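首页 > 居家小窍门 > 清洁收纳 > 白桌面与抹布

白色桌面怎么擦才不留印子？我的笨办法全在这儿了

先说结论：我家那张白色哑光桌子，用了两年多，现在还是挺白的！不是我多勤快（我妈听见会笑出声），是前前后后踩了一堆坑以后，慢慢摸出一套懒人也能坚持的擦法。最近好几位读者留言问白桌子到底能不能买，我干脆一次写完，想到哪儿写到哪儿，大家凑合看。

哑光桌面跟亮面的脾气不一样。亮面沾了手印，哈口气一抹就没了；哑光的表面看着平，油一上去就赖着不走，你越用力搓，那一块反而越搓越亮，最后桌上多出一块油光光的“补丁”，从侧面看特别明显。我第一张白桌子就是这么毁的，当时拿洗碗海绵粗糙的那一面使劲蹭酱油印，印子是没了，亮斑留到搬家那天。

所以擦之前我一定先把桌上的东西全挪走。对，全部。杯垫、遥控器、快递单、小孩的蜡笔，统统先放椅子上。以前我喜欢绕着东西擦，结果每个杯子底下都有一圈灰边，挪开一看自己都嫌弃。挪空了再擦，其实比绕来绕去还快！
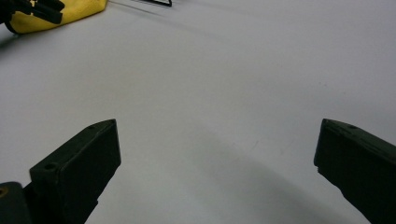
哑光白桌面，光线均匀的时候最耐看

擦的顺序我是这样的：

1. 先干后湿。拿干抹布把浮灰和碎渣往一个方向带，带到桌边用手接住。千万别一上来就用湿布，灰一沾水变成泥，在白桌上拖出一道一道的灰印，气死人。

2. 兑水。我用的是200毫升温水加两滴洗洁精，真的只要两滴，多了就得反复过清水。有朋友问我用什么牌子，我现在手边是Bakos的，之前用完的那瓶是超市随手拿的，说实话没感觉出差别，哪个打折买哪个就行。

3. 抹布拧到不滴水，从离自己远的那头开始，一行一行往回擦。别画圈！画圈擦看起来很卖力，干了以后全是圈圈。

4. 换一块清水抹布再走一遍，最后用干的收尾。收尾这一步我偷懒过好多次，每次都后悔，水渍在白天看不出来，晚上灯一开，一片一片的。

还有一个检查的办法，是Elvira Escobar来我家吃饭的时候教我的：擦完蹲下来，让眼睛跟桌面差不多平，对着光看。站着看干干净净的桌子，蹲下去能看见一大堆油花。刚学会那阵子我天天蹲，膝盖都疼，现在一个星期蹲一回意思意思。

顽固印子单独说。茶渍我用小苏打加一点水调成糊，敷几分钟，用软布轻轻抹掉，完了一定过清水，不然会留一层白粉。圆珠笔印可以用棉签蘸一点点酒精，从外往里收，先在桌子背面或者不起眼的角落试一下，不同的桌面吃不吃酒精真的不好说。咖喱和姜黄嘛……我的建议是垫桌布。

好，再说抹布。好多人桌子擦不干净，毛病出在抹布上。我以前一块棉布用到发硬，擦灶台也是它，擦桌子也是它，闻起来一股说不清的味儿。后来换成超细纤维的，厚一点、毛长一点的那种，吸水快，干擦的时候也能把灰抓住。我按颜色分：黄的只擦桌子，蓝的擦灶台，灰的擦地脚线。家里人一开始记不住，我就在柜门里面贴了张纸条，过了一阵子大家就顺手了。

晾的地方也要讲究一点。抹布揉成一团扔水槽边上，第二天准有味道。我喜欢用横杆，搭上去对折，两边都能透气，布厚的话隔半天翻个面。杆子不用买贵的，我在Niludby看过一款229块的伸缩架，摸了半天没舍得下手，家里一根普通的杆加夹子也够用了。夹子的好处是抹布不会往下滑，厚毛巾自己有分量，杆又滑，开着窗吹一会儿就可能掉地上，掉了又得重洗，烦。
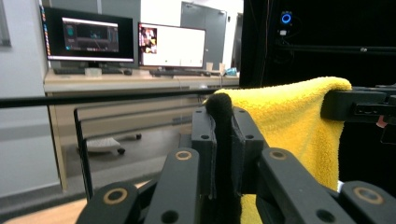 超细纤维抹布怎么洗

这个我吃过大亏，写细一点：

- 不要放柔顺剂。柔顺剂会糊在纤维上，洗完摸着滑滑的，吸水就差了。我那批Stilier的抹布就是这么报废的，怪我自己，不怪牌子。
- 不要跟毛衣、毛巾混着洗。长毛的抹布特别会粘毛，粘上以后擦哪儿掉哪儿，白桌上看得一清二楚。
- 水温别太高，温水就好，太烫纤维会变硬。
- 新买的先单独洗一次，黄色的红色的尤其要小心，头一回可能会掉点颜色。
- 晾干就行，别用熨斗，也别搭在暖气片上烤。十一月刚来暖气的时候我图快搭过一回，拿下来跟锅巴似的。

有人说这种抹布能洗大概1,000次，我没数过，也没那个耐心。我的标准很简单：沾水以后水珠在上面滚，半天吸不进去，就降级去擦窗台和鞋，再不行就扔。

顺便提一句，擦完桌子当场把抹布洗了再晾，别想着“等会儿一起洗”。我的“等会儿”一般是第二天晚上，你们懂的。

下次想写写木头砧板，上油那一步我还在折腾，等弄明白了再来汇报！

读者留言

小满妈妈：原来不能画圈擦！！我画了好几年，难怪我家桌子一开灯就跟年轮一样。今晚就改。

Dorothy Bellamy：小苏打那条我试过，茶渍可以，咖啡渍要敷久一点。另外想问一下，桌面已经搓亮的那一块还有救吗？

博主回复：我没救回来……试过好几样东西，越弄越亮，最后放了盆绿萝压着。要是哪位有办法请一定告诉我！

阿柯不吃香菜：我是拿Golent的旧浴巾剪开当抹布，吸水不错，就是边上一直掉线头，锁个边会好很多。

临江路三号：按颜色分抹布这个好，我家是按大小分的，结果洗完一缩水谁也分不清谁。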